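Onine Handheld Gripper Pair
Demonstration kit for two-handed cloth and soft goods tasks

Supplied by Asmont
Price: £3,943 per pair, excluding VAT and delivery
Availability: in stock, next batch due October

Overview

The Onine is a pair of hand-held grippers for recording manipulation demonstrations without a robot on site. The operator holds one unit in each hand and does the job directly. Jaw opening and hand position are logged from both units against a shared clock, and the recordings can be exported for training a two-arm policy.

The current version replaces the Onine single, which we no longer sell new. Owners of a single can buy a second unit and have the two matched at our workshop. The charge for matching is £131.

Working with fabric

Cloth is the most common reason customers come to us. It has no fixed shape, it folds over itself, and most tasks need both hands at the same moment. The black jaws close on a narrow pinch, so an operator can take hold of a single end of a cloth and keep it there while the other hand finds the opposite end.
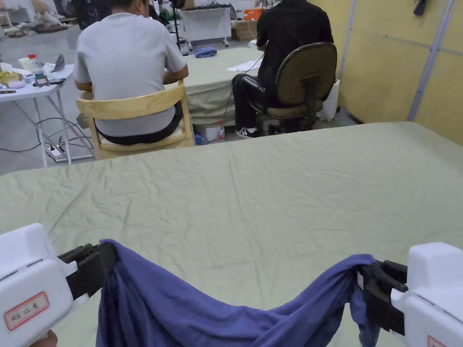 Both units gripping a dark blue cloth over a covered table.

We recommend a plain table cover in a colour well away from that of the goods. Pale green works with most dark textiles. The cover does not have to be flat, and a few creases do no harm to tracking, but it should be fixed under the table edge so it does not travel when the jaws press down.

Operators generally need a morning to get used to the grip. The usual fault in early recordings is speed. People move at the pace they would use with bare hands and the jaws close before they are in position. Trinidad Jara, who runs our operator training, starts new people on picking up and putting down a cloth, with no folding at all, until the closing action is steady.

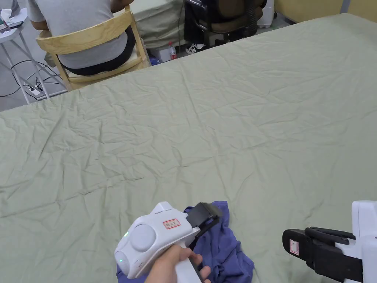

Pressing into bunched material is harder than lifting a free edge. The lower finger has to get underneath before the jaw closes, and if the angle is too steep it pushes the cloth along the table. Holding the handle lower and coming in at a shallow angle cures most of this. The second hand should wait clear of the fabric with the jaw open until it is needed.

What is in the kit

Two Onine units, left and right
Two chargers with UK plugs
Spare finger set
Calibration board
Driver and hex key for finger changes
Padded carry case
Licence for Godoy Record, one workstation

Each unit weighs 533 g with fingers fitted. The battery runs for 63 minutes of continuous recording. A second battery set is available and most sites doing full shifts will want one.

Wrist view

Each unit has a wide-angle camera looking out over the fingers. It takes in the jaws, the other hand and a good deal of the room, and the software uses the background to work out where the unit is. Fixed features such as pillars, wall panels and ceiling lights all help. A bare white room with nothing on the walls is the worst case, and we supply printed markers for those sites on request.

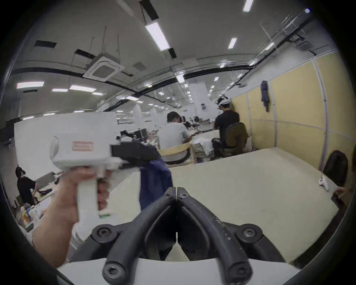

Photo: Asmont / Onine product team

Fingers are a wearing part. Light scuffing on the outer faces is normal and does not affect the grip. Replace the pair if the tips no longer meet cleanly or if there is play at the pivots. Wipe dust off with a dry cloth at the end of the day and check the screws once a week. Do not use solvent on the jaws.

Software

Godoy Record runs on Windows and Linux. Sessions are saved as separate takes, which can be tagged, trimmed or discarded afterwards. Export to the Braneck format is included. Other formats are available through the command line tool, and the manual covers these in chapter 4.

Not suitable for

Wet goods
Sharp or heated items
Outdoor use in rain

Warranty and returns

Twelve months on the units, three months on fingers and batteries. Unused kits can be returned within 30 days in the original case. Repairs are carried out at our own workshop, and a loan unit can be sent out if stock allows.

Related items

Onine spare finger set
Onine battery set
Table cover, pale green
Braneck two-arm cell (call for price)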